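Keep the Old Office Computer

Every spring the office I work in has a clear-out, and every spring a row of desktop computers ends up by the back door with yellow stickers on them. This April there were nine. I asked what was wrong with them and was told that nothing was wrong with them, they were five years old and the lease on the replacements had already been signed.

I think this is a bad way to run an office, and I think most offices run this way.

The usual argument for replacing everything on a schedule is that it makes the budget predictable. It does. A firm that spends the same sum every fifth year knows where it stands. But a predictable cost can still be a silly one. Our supplier, Walix, charges 907 pounds for a standard desktop with a warranty. A bigger drive and more memory for one of the old ones came to 159 pounds when I asked for a price. Most of my colleagues write letters, fill in spreadsheets and sit in video calls, and the old machines did all of that.

There is also the question of what people have been taught to be afraid of. I have met grown adults who will bleed a radiator, rewire a plug and change a tyre in the rain, but who would never take the side off a computer. They imagine something sealed and delicate. An ordinary business desktop was made to be opened by a technician in a hurry. The memory clips in and out. The processor sits in a socket and is held down by a metal frame. You need a screwdriver, a clear table and some patience, and you should unplug it first.
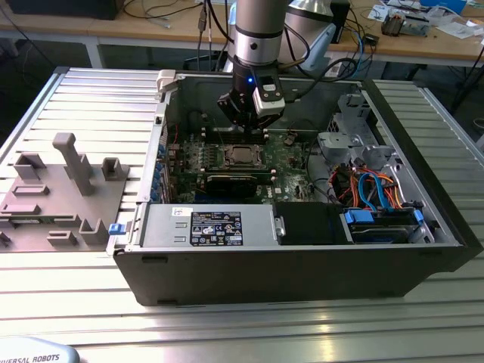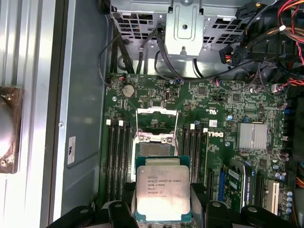
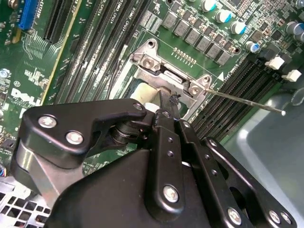

Inside a Dell desktop: the open case, a Xeon E5-1630V3 processor, and the metal bracket at the socket.

The second-hand trade understands this better than the people who throw the machines out. A small reseller called Brudari took our nine away for nothing, and I have since seen the same model on their site for 500 pounds a pair. I don't blame them. They wiped the drives, cleaned the fans and found buyers, all of which we could have done ourselves or paid someone local to do.

I will admit the other side has a case. Old machines use more electricity, and some of them are noisy. Security updates do stop in the end, and when they stop a computer that holds customer records should go. A firm with two thousand staff can't have someone fiddling with each desk in turn. If a part fails on a Monday morning and there is no spare, the saving disappears quickly. I have no quarrel with anyone who has looked at those things and decided to buy new.

My quarrel is with not looking. In our place the decision was made by a date on a form. The form doesn't ask whether the computer is slow, or who uses it, or whether another desk could make do with it. It would take one extra line to ask, and someone in each department could answer it in a minute.

We manage it with other things. The photocopier on our floor has been repaired more often than I can remember, and the chairs get new castors. The kettle has been descaled into a long old age. Only the computers go out of the door in working order.

Next year's list is already drawn up. My own machine is on it, and I have asked to keep it.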